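# Mixed paper: what changes at Gollby from this month

October 2018 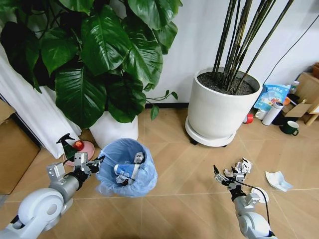 *Small lined bin with a paper cup or carton and crumpled paper.*

The new sorting specification for office paper took effect at the start of the month, and members who send material through the Gollby transfer station should check their contracts against it. The main change is the contamination limit for mixed paper. A load may now contain no more than 9 kilograms of non-paper material per tonne. The earlier limit was 17 kilograms, and many loads from shared offices were already close to it.

Plurnunov, which runs the sorting line, tests by sample. One bale in each load is opened, spread on the inspection table and picked by hand. The rejected fraction is weighed and the result applied to the whole load. Members asked at the March meeting whether a second bale could be opened where the first fails. It can, on written request within one working day, and the higher of the two readings no longer stands automatically. The two are averaged.

**Cups and cartons**

Paper cups remain the largest single cause of failed samples from offices. Most hot drink cups have a thin plastic lining bonded to the inner face. In a standard pulper the board breaks down and the lining does not, so it collects on the screens and has to be cleared with the line stopped. Drinks cartons behave in much the same way, and those made for long-life products may also carry a layer of foil.

Under the new specification both are counted as non-paper by full weight, including any liquid left inside. A cup with a third of its coffee in it weighs several times what the empty cup does, and the liquid also wets the paper next to it. Wet paper is assessed separately. Any bale with a moisture reading above the contract figure is downgraded to the next class, whatever its contamination result.

Cups can still be recycled, but only as a separate stream. Benmoussa collects them in stacked tubes, 60 cups to a tube, with lids and sleeves removed. Sleeves may go in with card. Lids go with rigid plastics where the member has that service and otherwise in general waste.

**Tissues and hand towels**

Tissue, kitchen roll and hand towels are excluded from mixed paper as before. The fibres are too short to be worth recovering and the material is usually soiled. Some members have been placing unused towel in the paper stream on the grounds that it is clean. The sampling staff have no means of telling clean towel from used towel, and all of it is rejected.

Unsoiled hand towel can be sent for composting under a separate agreement. The Nilum site accepts it loose or in certified compostable sacks. It does not accept ordinary polythene liners, full or empty, and a load containing them will be turned away at the weighbridge - the charge for this has not changed.

**Liners**

Plastic liners are permitted in paper bins inside the building but must be emptied and removed before the paper goes into the outside container. Tied bags are not opened on the line. They are taken off whole at the first picking station and weighed as contamination, including any good paper inside them. In the last quarter 139 bags were removed in this way from member loads, and a good many held nothing but office paper.

Where cleaning is contracted out, it is worth checking what the cleaning specification says. Several older contracts call for every bin to be tied and placed in the container, with no distinction between streams. A short variation letter is normally enough to correct this. A model wording is held at the office and can be sent on request.

**Shredded paper**

Shredded paper is accepted if baled or boxed separately. Loose shreds fall through the first screen and are lost with the fines, so a load containing a large amount of them will weigh less at the end of the line than it did on arrival. Payment is made on the outgoing weight. Cross-cut material below the minimum strip length is not accepted in any form.

**Charges and dates**

Loads which fail the new limit will be charged at the general waste rate for the rejected portion only until the end of the year. After that the rate will apply to the full load. Test sheets will be sent with the monthly statement and should be kept for two years, as they form part of the duty of care record.

Members with containers shared between two or more tenants should name one account holder before the end of the quarter. Without a named holder, charges are divided by floor area.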